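Matow Help Forum > Grippers and End Effectors

Is the Karnidard soft-curve gripper kit good for small everyday objects?

Asked 13 May 2025
Viewed 701 times
Tags: gripper, wrist camera, desktop arm, beginner

I have a small desktop arm (the Wola, older version with the four-screw wrist plate) and I'm finally ready to replace the clamp that came with it. It's fine for blocks, but anything skinny rolls or twists out the second the arm moves. I've been looking at the Karnidard two-finger kit, the one with the curved black fingers and the little wrist camera included. It's $137 where I live, or $117 without the camera.

What I want to do is pretty simple. Pick up pens, markers, foam shapes, maybe a toothbrush, and put them in a tray. I'd like to do it with the same fingers and not swap parts every time. My questions:

Does it hold thin round things well, or do they spin?
Is the camera worth the extra money, or do the fingers block everything?
Will it fit the older Wola plate without drilling?

I've read the product page and it's mostly big words. I'd love to hear from people who have one on a bench. Thanks!

3 answers

Answer 1 (accepted by asker)

I've had this kit since October and I really like it, so take that into account, but I'll try to give you the bad parts too.

Thin round things first. This is where it's much better than a stock clamp. The insides of the fingers are flat and run parallel, so a marker sits upright between them with contact along a good length of the barrel. The wide curved shape is all on the outside. What tripped me up in the beginning was closing too far. The default close command in the Karnidard app goes to full force, and on a smooth barrel that can make the pen squirt upward a little before it settles. Go into the grip profile, pick "light," and raise it one step at a time until things stop slipping. I settled on step three for markers and step one for foam. Foam on full force comes out with dents in it, and mine never fully recovered.

Grab low if you want to put the thing down standing up, grab near the middle if you're going to lay it in a tray. With a low grip the top end is heavy and it will lean if you swing the arm fast. I slowed my wrist moves way down and that took care of it.

Now the camera. Yes, the fingers are in view all the time, and yes, you get used to it! I think it helps, because you always know where the tips are compared to the thing you're after. These two are both from my wrist camera, same table, same foam cube:
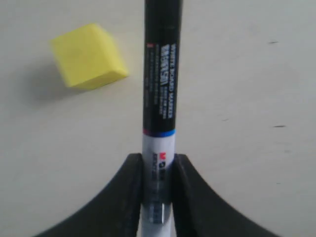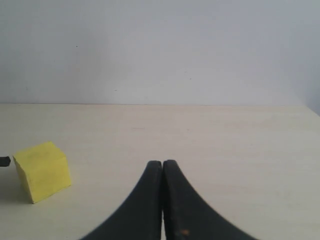
Wrist camera view: first with a whiteboard marker in the grip, second with the fingers nearly closed and the cube off to the left.

You can get a feel from those for how much room you have to work with. In the first one you can still make out part of the print on the barrel, though the small stuff is mush. Don't buy this camera to read labels. For lining up on a shape with a strong color against a pale table it's great, and I'd pay the extra twenty bucks again without thinking twice. A yellow cube is about as easy as it gets. A white object on a cream table is a different story – I put a sheet of dark paper down when I work with those.

A few other things I wish the product page said in plain words:

The cable for the camera comes out the side of the wrist and it's short. Tape it to the forearm with some slack at the elbow or it'll tug when the arm reaches out.

Run the zero routine with the fingers empty, every time you power up. If you skip it the fingers may stop short of closed and you'll think the motor is weak. A very narrow gap is normal on mine and I've stopped trying to chase it.

The finger screws work loose. Check them once in a while. A dab of the removable thread stuff helps.

It's not quiet. There's a whine when it holds something for a long time. If that bothers you, turn on "rest hold," which drops the power once the grip is steady.

As for your plate, I have the newer Wola so I can't tell you. Hopefully somebody else can.

Comment from asker: This is so helpful, thank you. Does step three also work for a fat marker, or only the slim ones?

Reply: Fat ones are easier if anything. Start at two.

Answer 2

I can do the plate question. I have the four-screw version. The kit does fit, no drilling, but you need the adapter ring, and the ring isn't in the box. Apaza sells one that lines up with all four holes. Get the thin ring if you're going to use the camera, the thick one pushes everything forward and then your reach at the back of the table gets worse. The screws that come with the ring are a hair too long for the old plate. I put a washer under each one and it's been solid.

Also update the Wola firmware BEFORE you plug in the gripper. I did it the other way and the arm didn't see the gripper at all, and I spent an evening swapping cables for no reason. After the update go to Tools, then Accessories, then Scan. It should come up as "2F curved." If it shows up as "unknown" unplug it, count to ten and scan again.

One more thing on wear. Mine is rated for 1,000 cycles before the first check of the gears, and I went well past that without noticing. Opened it up, wiped out the old grease, put in new, all good. The fingers have scuffs now but they grip the same as the first day. Such a fun upgrade for the money, my arm went from a toy I showed people to something I use after work most nights.

Answer 3

dont bother with the camera, get the cheap one and use a webcam on a stand. works for me

Comment on Answer 3: A webcam on a stand is fine until the arm gets between it and the object. I have both hooked up – the stand view for moving across the table and the wrist view for the last little bit. If you only get one, I'd go with the wrist.

Comment on Answer 3: depends what your doing i guess

Comment from asker: Ordered the one with the camera plus the thin ring from Apaza. Will post back here when I've tried it on the toothbrush!

Related questions

Wola arm drifts to the left after a long session
Can I 3D print my own fingers for the Karnidard kit?
Best grip setting for soft foam
Camera feed freezes when the wrist turns all the way around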